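How a robot learns to fold your clothes

Have you ever had to fold a pile of washing? It is a boring job, and many people would be glad to let a machine do it. The Bridow kit is made for schools and clubs that want to try. It has a gripper you hold in your hand, a camera and a computer program.

What is a gripper?

A gripper is a simple kind of hand. The one in the Bridow kit has two fingers. They can close on something and let it go again. Your own hand has more fingers than that, and it can feel how thick or slippery a cloth is. A gripper has to manage with much less.

Why is cloth so hard?

A cup is the same shape every time you pick it up. A shirt is not. Drop it and it makes new folds, and the sleeves may end up underneath. The robot has to work out where the edges are before it can start.

How does the kit teach it?

You do the job first. You hold the gripper, pick up the cloth with it and fold it slowly. The camera sits on the gripper, so it records what the fingers are doing. Then you mess the cloth up and do it again. The kit comes with a plan for 35 folds, and its memory card can hold up to 800. 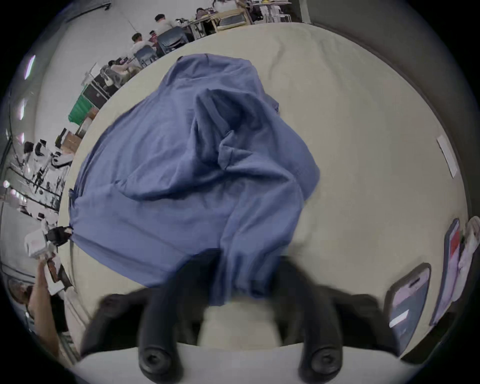
Lingyun Jia, who helped to design the kit, says beginners should start with one large piece of clothing and leave socks until later. Small things slip out of the fingers. Work on a wide, soft surface, and move your hand slowly so that the recording is clear.

When you have finished, the program looks for patterns in all the recordings. It can then guide a robot arm, but the arm is sold separately.

Who can use it?

The kit is for children aged 7 and over, working with an adult. Three people can share one kit if they take turns.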